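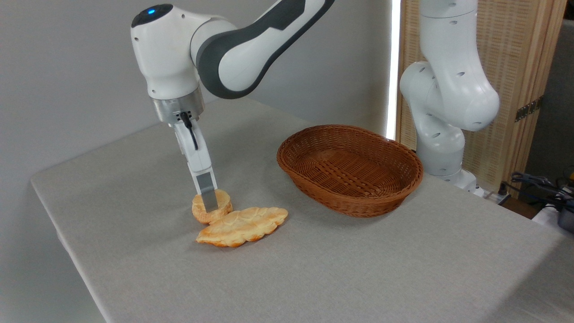
A small round bun and a flat, leaf-like pastry on a grey cloth.

The first batch comes out at ten to five, and by five there is a queue. It isn't a long one in February, with the wind coming straight up the harbour steps at Trernden, but it is a cheerful one, and everybody in it knows exactly what they want. Mostly they want buns. I had travelled half the night to stand there with them and I would do it again tomorrow.

Trernden is a town that takes its morning bread seriously. The old part, between the ferry ramp and the church, has 26 bakeries, which is a marvellous number for a place you can cross on foot before your coffee goes cold. Some are only a hatch in a wall. One is the front room of a house, and you step over the dog to reach the counter. All of them bake a plain round bun, and no two of those buns taste the same, although the bakers will each tell you that theirs is the ordinary one and it's the others who have gone astray.

The dough is simple enough. Flour, milk, a little butter, a spoonful of honey, and a piece of yesterday's dough kept back in a crock. What makes it sing is the time it is given. At Zimov, the hatch nearest the ferry, the dough is mixed after lunch and left in a cold pantry until the small hours, and the crumb comes out stretchy and faintly sour, like good yoghurt. I ate two on the steps without butter, and then a third with butter for the sake of fairness.

Further up the hill you reach Laing, where they do things quickly and hot. Their oven was built for a much bigger bakery and holds 440 buns at a time, so the whole street smells of toast by half past five. The Laing bun is softer and sweeter, with a thin crust that crackles when you squeeze it. People here squeeze everything, by the way. A gentle press on the top is how you judge a bun in Trernden, and if it springs back you buy it. (You are expected to buy the one you pressed whatever happens. I learned this with a rye loaf the size of a doorstop.)

Flat pastries are the other half of the story, and they came over the water. Brirnia, the island you can see from the church on a clear day, has never had much wood to burn, and its cooks got used to thin doughs that bake in minutes. They are rolled out long, pinched or scalloped round the edge, and brushed with whatever is in the house – oil and salt in winter, plum jam when the plums are in. When the ferry began running daily, the islanders brought them over wrapped in tea towels to sell on the ramp. Now you'll find them in nearly every shop on the hill, next to the buns, and families divide quite sharply over which goes with soup.

I took the ferry across to taste them at home, and what a crossing it is! Forty minutes of grey water and gannets, then a stone quay and a woodsmoke smell. The island has 700 people in winter and one shared bakehouse, whitewashed every spring, where anybody may bring dough on a board and wait their turn. The shape of the edge tells you whose pastry is whose. I was handed a lump of dough and shown how to pinch it, and mine came out looking like something that had been sat on. It tasted wonderful all the same, blistered on top and chewy in the middle, with coarse salt that got everywhere.

Back in Trernden there is a ledger in the town library that mentions a baker paying his rent in bread in 1197. Whether he was making anything we'd call a bun is hard to say, as the clerk wrote only "small loaves", but I love that somebody thought to put down the size.

If you go, go hungry and go early. The bakeries shut at noon, when the bakers go to bed. Bring a cloth bag and plenty of coins, and save one flat pastry for the train, where it will shed salt all over your coat and make the whole carriage look up.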